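五月の日記　パンと、手紙と、107番のバスのこと

朝、6時に目がさめました。目覚ましより先に起きられたのは久しぶりで、ちょっと得をしたような気持ちになって、そのまま台所へ行って窓を開けました。もう空気がすっかり五月で、お隣の庭のジャスミンの匂いが、網戸ごしにふわっと入ってきます。去年の今ごろはまだ段ボールに囲まれて暮らしていて、季節の匂いなんて気にする余裕もなかったなあと、やかんに水を入れながら思い出していました。

昨夜のうちに仕込んでおいたパン生地が、冷蔵庫の中で待っています。このところ、日記がパンのことばかりで、読み返すと自分でも可笑しくなるのですが、やっぱり今日もパンの話から始めることになりそうです。

生地の入ったボウルを出してみると、ラップの内側がうっすら曇って、表面には大きめの泡がぽこんと浮いていました。いい顔です。生地に顔があるというと夫には笑われるのですけれど、毎週さわっていると本当に、今日は機嫌がよさそうだとか、ちょっと寝不足みたいだとか、そういうことが分かるような気がしてくるのです（気がするだけで、焼いてみたらまるで外れていることもしょっちゅうあります）。

粉は、先月からブルティナール（Brutinard）という粉屋さんの中力粉を使っています。袋の字がとても素朴で、茶色い紙に紺色の判子を押したみたいなロゴがついているところ。最初は袋がかわいいというだけの理由で買ったのですが、水をよく吸ってくれて、焼き上がりの皮がぱりっとするのに中はしっとりして、すっかり気に入ってしまいました。ただ、吸うからといって調子にのって水を足していくと、あるところから急に手に負えなくなります。先々週がまさにそれで、生地は台の上でだらーっと広がり、すくってもすくっても指のあいだから逃げて、最後は型に流し込むようにして焼きました。平べったくて、なんだか座布団のようなパンになりました。でも、食べたらおいしかったんです。薄く切ってバターをたっぷりのせて、結局その日のうちに夫とふたりで食べきってしまいました。

今日はその反省をいかして、水を控えめに。粉の一部を全粒粉に替えて、80グラム。全粒粉はもっと入れたい気もするのですが、欲ばると酸味が勝ってくるので、うちではこのへんがちょうどいいみたいです。ライ麦も少し残っていたのを思い出したのは、こね終わったあとでした。いつもこうです。

生地を台に出して、そっとたたんで、布をかけて休ませているあいだに、コーヒーをいれて、昨日届いた妹からの手紙をもう一度読みました。

妹は昔から筆まめで、電話で済むことでもわざわざ便箋に書いてよこします。今回は便箋が四枚もあって、そのうち二枚は庭のアスパラガスのことでした。植えてから三年は収穫をがまんしなさいと本に書いてあったので、律儀にがまんして、がまんして、今年ようやく食べられるはずだったのに、旅行でちょっと家をあけたすきに全部伸びきって、ふわふわの葉っぱになっていたのだそうです。「ゆでるどころか、花屋さんで花束に添えてもらえそうでした」と書いてあって、声を出して笑ってしまいました。そのあとに「姉さんのパンの上に乗せてもらう予定だったのに」とあって、それはちょっと残念です。来年に期待しましょう。アスパラガスというのは、いったん根づけば十年は出てくるものらしいですから、気長に待てばいいのです。

手紙の最後に、子どものころ祖母が作ってくれた蒸しパンの作り方を覚えていないか、という質問がありました。

これが困ったことに、覚えていないのです。あんなに何度も食べたのに。黄色くて、上がぱっくり割れていて、さつまいもが入っている日と入っていない日があって、入っている日は当たり。布巾を蒸し器の蓋にくるんで結ぶ、あの結び目の形まで目に浮かぶのに、粉がどれだけで砂糖がどれだけだったか、まるで分かりません。祖母は計るということをしない人で、お茶碗に一杯とか、このくらい、と手のひらを見せてくれるだけでした。手のひらの「このくらい」は、祖母の手でないと意味がありませんものね。私の手は祖母よりだいぶ大きいので、同じようにすくったら、きっとひどく甘いものができあがるでしょう。

それでも、思い出せることだけは返事に書こうと思って、下書きのつもりで裏紙に並べてみました。卵は入っていたと思う。牛乳は、あったりなかったり。お酢の匂いがした日があったような気がするけれど、あれは別のおかずのお酢だったかもしれない。生地は箸で混ぜていた。混ぜすぎると叱られた。蒸しているあいだは蓋を開けてはいけなくて、妹は何度も開けたがって、そのたびに祖母が踏み台ごと妹を遠ざけていた。書いてみると、作り方というより妹の悪事の記録になってしまって、これはこれで喜んでくれるかなと思います。

そうこうするうちに生地がいい具合にふくらんできたので、オーブンに火を入れました。うちのオーブンは、前に住んでいた方が置いていってくださったイムホフ（Imhof）という古いもので、つまみの目盛りの字が半分消えていて、温度は勘でやるしかありません。右へぐっと回して、そこから少し戻したところが、パンにいい場所。引っ越してきてすぐのころは、下ばかり焦げて上は白いという悲しいパンをいくつも焼きましたが、天板を一段上げて、途中で向きを変えることを覚えてからは、だいぶ仲よくなりました。奥の左がいちばん熱くて、手前の右がいちばんのんびりしています。クッキーを焼くと、それが色の違いになってくっきり出るので、濃いのは夫、薄いのは私、と自然に分かれます。

今日のパンは、丸いのをひとつと、細長いのをふたつ。クープの入れ方はいつまでたっても下手です。思いきりよく、とどの本にも書いてあるのですが、刃を当てる瞬間にどうしても息を止めてしまって、手もいっしょに止まってしまいます。丸いほうは、まあまあ。細長いのは片方だけぱかっと開いて、もう片方は口をむすんだまま焼けました。同じ生地から分けた兄弟なのに、どうしてこうなるのでしょう。

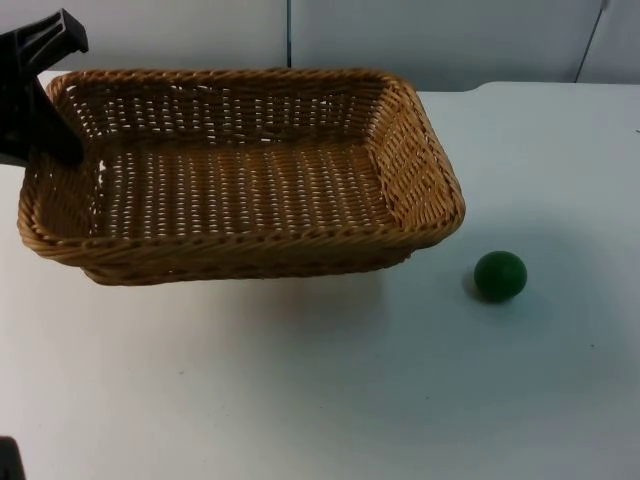
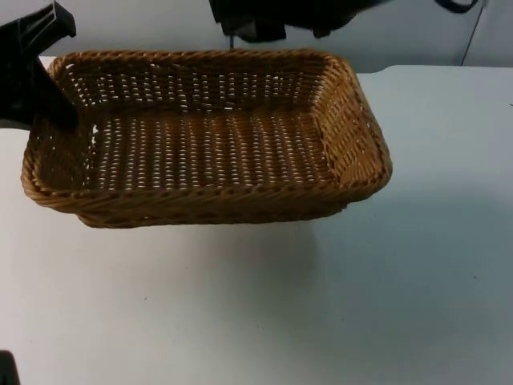
白いテーブルと、空っぽの編みかご。

パンを冷ましているあいだがいちばん好きな時間かもしれません。皮がぱちぱち、ぱちぱちと小さな音をたてるのを、椅子に座って聞いています。パンの歌、と呼ぶ人もいるそうですね。うちのは歌というよりひとりごとのようですけれど、耳を近づけるとけっこうおしゃべりで、つい長居してしまいます。熱いうちに切ってはいけないと分かっているのに、夫が起きてきて「端っこだけ」と言うので、端っこだけ切りました。端っこというのは、切るとまた新しい端っこができるものですから、気をつけないといけません。

昼前に、丸いパンを半分包んで、107番のバスに乗りました。

このバスのことは前にも書いたかもしれません。うちの前の坂を下りたところから、川沿いをぐるっと回って、ピナニス（Pinanis）の広場まで行く路線です。電車のほうがずっと早いのですが、私は断然バスの味方です。川のところで急に視界がひらけて、ポプラの並木がずっと続くのが気持ちよくて、晴れた日は必ず左側の窓の席に座ります。今日は並木の綿毛が飛んでいて、開いた窓から一つ二つと入ってきて、前の席の小さな男の子が両手でつかまえようとしていました。つかまえたと思って手を開くと、何もいない。また手を閉じて、開いて。お母さんは半分眠っていらして、私だけが特等席で見物していました。降りるときに男の子が手を振ってくれたので、私も振りました。

ピナニスの広場は、市の立つ日ではなかったので静かでした。噴水のまわりの石が新しくなったのはいいのですが、まだ白すぎて、何となく歯医者さんのようです。二、三年もすれば苔がついて落ち着くのでしょう。古本の屋台だけが出ていて、のぞいたら料理の本の箱がありました。一冊1000円と札のついた大きな本があって、東北の郷土料理の聞き書きで、しかも蒸しパンの頁がちゃんとあるのです！　妹の手紙を読んだその日にこんなことがあるなんて、と胸がどきどきしました。

立ったまま読ませてもらうと、重曹を使うもの、甘酒でふくらませるもの、お酢を入れるものと、同じ蒸しパンでも土地によってずいぶん違います。そう、お酢！　重曹といっしょに入れるのですって。あの匂いは、よそのおかずのお酢ではなかったのかもしれません。祖母の里はその本の地方からは少し離れているのですが、作り方は人といっしょに動くものだから、お嫁に来た誰かから教わったということだって考えられます。もう迷わずに買いました。重たくて、帰りのことをまるで考えていなかったのですが、いい買い物をしたときの荷物というのは、不思議と腕が痛くなりません（あとで痛くなりましたけれど）。

それから、楽しみにしていた喫茶店のモモ（Momo）へ。

ここは友人に連れてきてもらってからすっかり通うようになったお店で、入口の戸が重くて、体ごと押さないと開きません。中は細長くて、奥に小さな中庭があって、今は藤がちょうど終わりかけ。地面に紫の花びらが散って、それを掃かずに置いてあるのがいいなあと思います。友人はもう来ていて、いつもの中庭のそばの席で、いつものレモンのケーキを前に、まだ手をつけずに待っていてくれました。パンの包みを渡したら、その場で匂いをかいで「ちょっと焦げてるのがいい」と言ってくれました。褒め言葉として受け取ることにします。

ふたりで長いこと話しました。最初は友人の引っ越しの話。あちらは海の近くに越すかどうかを、もう一年も迷っているのです。家は気に入っている、風も気に入っている、ただ本が湿気るのが心配で、というのが迷っている理由で、聞くたびに、ほかの人はもっと別のことで悩むのじゃないかしらと思うのですが、本人は大まじめです。壁一面に本のある人ですから、無理もありません。私はといえば、遠くなるのが寂しいのが本音なのに、それを言うと決心の邪魔になりそうで、「除湿機って最近はいいのがあるらしいわよ」などと、分かったようなことを言ってしまいました。帰りのバスで、寂しいと言えばよかったなと思いました。次に会ったら言おうと思います。

古本を見せたら、友人のほうが夢中になってしまって、頁をめくりながら、うちの母はこれをこう言っていた、いや、これは似ているけれど違う、と、しばらく郷土料理の話になりました。友人の家では、蒸しパンに味噌を入れたのだそうです。味噌！　しょっぱいのかと聞いたら、しょっぱくて甘い、胡桃も入る、と。想像がつかないので今度作ってもらう約束をしました。かわりに私はさつまいもの「当たり」のほうを作ります。ただし祖母の味になるかどうかは保証のかぎりではありません。

モモのお店の方が、隣のテーブルを片づけながら聞いていらしたようで、うちは黒砂糖でしたよ、とにこにこして教えてくださいました。どこの家にもあるものなのですね。それも、どの家の人も自分のところのが普通だと思っている。私だって今日まで、黄色くないものがあるなんて考えてもみませんでした。

お店を出たら日が傾きかけていて、バスを一本見送って、川まで歩きました。本が重いので、ベンチがあるたびに休みながらです。川の水は少なめで、中州のところに鷺が立っていました。じっと動かないので、友人に教えようとして、ああもう別れたんだったと気がつきました。話し足りない日には、そういうことがよくあります。

家に帰ると、夫が細長いほうのパンで夕飯の支度をしてくれていました。といっても、切って、にんにくをこすりつけて、トマトをのせただけなのですが、これがなかなかのものでした。口をむすんだまま焼けたほうは中が詰まっていて、汁気の多いトマトにはかえってちょうどよかったようです。開いたほうは明日の朝にとってあります。スープは冷蔵庫の残りの蕪とベーコン。蕪の葉も刻んで入れました。

食べながら古本の話をすると、夫が、うちは蒸しパンなんてなかったな、と言います。おやつはずっと店のお煎餅だったと。結婚してずいぶんになるのに、そんな話をしたのは初めてでした。お煎餅は何味かと聞いたら、醤油、と即答でした。割れたのが袋で安く売っていて、それを買いに行くのが役目で、帰り道に食べていい分というのが決まっていたそうです。決まりを守っていたのかと聞いたら、そこは返事がありませんでした。

後片づけのあと、妹への返事を書き始めました。裏紙の下書きを見ながら、蒸し器のこと、布巾の結び目のこと、踏み台のこと。それから今日の本にあったお酢と重曹のことを写して、ここから先はふたりで試してみましょう、私が甘いほうをやるから、あなたは甘くないほうをやってちょうだい、と書きました。どちらがどちらに近いか、手紙で知らせ合えばいいのです。写真よりも、言葉で「もう少し黄色かった」とか「割れ方が足りない」とか言い合うほうが、私たちにはきっと合っています。便箋が三枚になったところで眠くなって、続きは明日。アスパラガスへのお見舞いの言葉をまだ書いていないので、そこは忘れないようにしないと。

寝る前に、次の分の元種に粉と水をやりました。瓶の横に輪ゴムをはめて、今の高さの印にしておきます。今週はずいぶん元気がよくて、昨日は蓋を押し上げていました。暖かくなってきたので、そろそろ水は冷たいものに替えたほうがいいのかもしれません。ブルティナールの袋がもう底に近いので、明日は忘れずに注文すること。それと重曹。うちのは掃除用しかないはずなので、食べられるほうを買うこと。さつまいもは季節ではないけれど、八百屋さんの奥に去年のが残っていないか、聞いてみるつもりです。

窓を閉めに行ったら、夜のほうがジャスミンの匂いが濃くて、しばらくそのまま立っていました。腕は、やっぱり少し痛いです。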